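Sudbridge Community Workshop
Annual Building Safety Walk-Through: Checklist with Comments
Date of inspection: July 27, 2024
Building: former Terness warehouse, ground floor and mezzanine
Floor area covered: 1,656 square feet
Previous inspection: May of last year

Ratings used: OK, Fix (needs work before the next inspection), Urgent (needs work within seven days), N/A.

1. Exits and walkways

1.1 Front door opens fully from inside without a key. OK
1.2 Rear door opens fully from inside without a key. Fix
Comment: The panic bar works but the door drags on the threshold for the last foot of travel. The sill plate has lifted on the hinge side. Two screws are missing. Plane the door or reset the plate, whichever the landlord prefers.
1.3 Exit signs lit. OK
1.4 Emergency lights come on when the test button is held. Fix
Comment: The unit over the mezzanine stairs went dim after 34 seconds. Replace the battery. The other units held for the full test.
1.5 Main aisle clear and at least 36 inches wide. OK
Comment: Much better than last year. The yellow floor tape has helped. It is peeling by the lumber rack and should be redone there.
1.6 Stair treads and handrail secure. OK
Comment: Fourth tread squeaks. No movement found when loaded.

2. Fire safety

2.1 Extinguishers mounted, charged and tagged. Fix
Comment: The one in the finishing room was behind a stack of cardboard. Cardboard was moved during the walk-through. Mark the floor below it so the space stays open.
2.2 Smoke detectors tested. OK
2.3 Oily rags in a closed metal can. Urgent
Comment: The can is there. The lid was on the bench next to it, and there were rags on the floor behind the door. Same finding as last year. Empty the can at closing time every day the finishing room is used.
2.4 Solvents stored in the flammables cabinet. OK
Comment: One gallon of mineral spirits has no readable label. Relabel or dispose of it.
2.5 Sprinkler heads clear by 18 inches. Fix
Comment: Top row of bins on the mezzanine is too high. Take the bins down one shelf.

3. Electrical

3.1 Panel door closes, 36 inches clear in front. OK
3.2 Circuits labeled. Fix
Comment: Breakers 11 and 14 both say "saw." Neither one is the saw. Trace and relabel.
3.3 No extension cords used as permanent wiring. Fix
Comment: The dehumidifier is still on an orange cord that runs behind the shelving. An outlet was quoted at $426 and should go ahead.
3.4 GFCI outlets trip and reset. OK
3.5 Cover plates in place. OK
Comment: Cracked plate by the sink was replaced in May.

4. Air and dust

4.1 Dust collector bag less than half full. Fix
Comment: Almost full. Empty it and write the date on the sheet taped to the housing.
4.2 Blast gates move freely. OK
4.3 Finishing room fan draws air. OK
Comment: Tissue test at the grille passed. The Visolero fan is louder than it was. Check the belt.
4.4 Filters changed on schedule. Fix
Comment: No entry on the log since winter. The filter in place is gray on the intake side.

5. Storage and loads

5.1 Shelving anchored to the wall. OK
5.2 Load limits posted. Fix
Comment: The mezzanine sign reading 4,000 pounds has fallen off its post and was found on a shelf. Put it back up at eye level at the head of the stairs. The limit covers the whole mezzanine, and people have been reading it as per shelf.
5.3 Heavy items stored below shoulder height. OK
5.4 Lumber rack arms straight and bolts tight. OK
Comment: The second arm from the bottom was bent at the last inspection and has been replaced.

6. Work tables and benches

6.1 Tables level and steady. OK
Comment: The maple bench rocks slightly on the uneven slab. A shim is in place and holding.
6.2 Surfaces free of splinters, chips and loose edging. OK
Comment: White table wiped down and checked along its edges. No damage.
6.3 Vises open, close and hold. Fix
Comment: The Kang vise on the end bench slips under load. Tag it out until the jaw screw is cleaned and looked at.
6.4 Arm's reach over tables free of hanging cords and hoses. OK
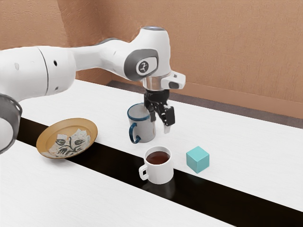 7. Hand and power tools

7.1 Guards in place and working. Urgent
Comment: The blade guard on the table saw was off and hanging on the wall. It was refitted before the walk-through ended. Anyone who takes it off for a cut puts it back before leaving the saw.
7.2 Cords free of cuts and tape. Fix
Comment: Belt sander cord is taped near the plug. Remove from use and replace the cord.
7.3 Grinder tool rest within 1/8 inch of the wheel. Fix
Comment: Left side measured 1/4 inch. Adjust.
7.4 Ladders sound, feet in place. OK

8. First aid and eye protection

8.1 Kit stocked and in date. Fix
Comment: Short on large bandages. Burn gel is expired. The list inside the lid is up to date, so order from that.
8.2 Eyewash station flushes clear. OK
Comment: Ran rusty for a few seconds, then clear. Flush it weekly.
8.3 Safety glasses available at the entrance. OK
Comment: Many pairs are badly scratched. Throw those out.

Follow-up

Urgent items (2.3 and 7.1) will be checked again within seven days. For all other items, write the date and your initials next to the line on the posted copy when the work is done. The posted copy is on the board beside the rear door.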